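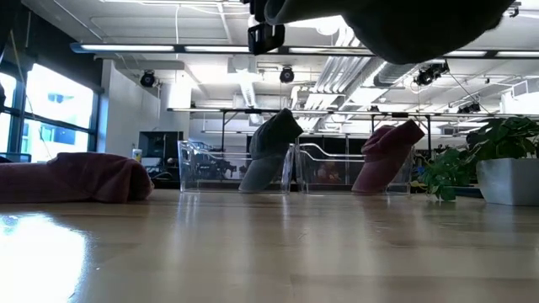
3 minute read

Sorting socks into clear bins: your questions

Ever since I wrote about giving up on the sock drawer, my inbox has filled with people who would like to give up on theirs too. I've pulled the most common questions together on one page so I can stop typing the same replies at midnight. Have a rummage and skip whatever doesn't apply to you.

Why clear bins and not nice baskets?

I had nice baskets! I loved them, and I lost things in them constantly. With see-through plastic I can spot grey or maroon from the other side of the room, and so can everybody else in the house, which has cut down on the shouting before school. If you really can't bear the look of plastic, put the bins inside a cupboard and leave the door open on laundry day.

How do you decide what goes where?

By colour. Greys in the left bin, maroons in the right. I did try sorting by owner, but the children's feet grew and the whole thing fell apart by May. Colour never changes (well, unless you wash the maroons with the whites, and we've all been there).

Do the socks have to stand up?

They don't have to, no, but I like it. A sock propped upright with its end poking over the rim is easy to grab, and you don't end up digging for the one at the bottom. Thick ones manage it happily. Thin ankle socks just slump, so I lay those flat and don't fight them.

Fold, roll or ball?

Rolling, for anything long and soft. Lay it flat, smooth out the creases with your palm, then roll loosely so you get a sort of sausage. I gave up balling years ago because it ruins the elastic at the top. Folding is fine for short socks, and I'm not going to argue with the folders, I've had those emails as well.

Where do you do the sorting?

On a wooden table with a good shiny varnish, near the window. The light matters more than you'd think — navy and black look identical on a dull afternoon, and I once went to a wedding in one of each. Shiny wood wipes down quickly too, but let everything dry fully before it goes on there or you'll get marks.

Won't the bins scratch my table?

Mine haven't. Lift them, don't drag them, and give the bottoms a wipe now and then. Grit is the thing that does the damage. Felt pads from any hardware shop will help if you're nervous.

How many bins do I need?

Start with 2. People write to me having bought a whole tower of them, and then they have to invent categories to fill it. Add another when you've got a colour that keeps turning up with no home.

What do you do with odd socks?

Odd ones go in with their colour and wait. I give them until the next big wash, then they become dusters. A reader in Ovville told me she had 138 singles in a pillowcase, and I have to say I was impressed.

Can I keep a plant on the same table?

I wouldn't be without one. A leafy thing in a square planter at the right-hand end makes the chore feel a bit less like a chore. Do your watering after the socks have gone upstairs, and tip out anything sitting in the bottom of the pot.

Does this work for towels and flannels?

Small ones, yes, rolled the same way. Bath towels need a shelf.

My question isn't on the list. Can I write to you?

Please do! The contact form is in the menu, and I read everything, though replies can take me a week or so.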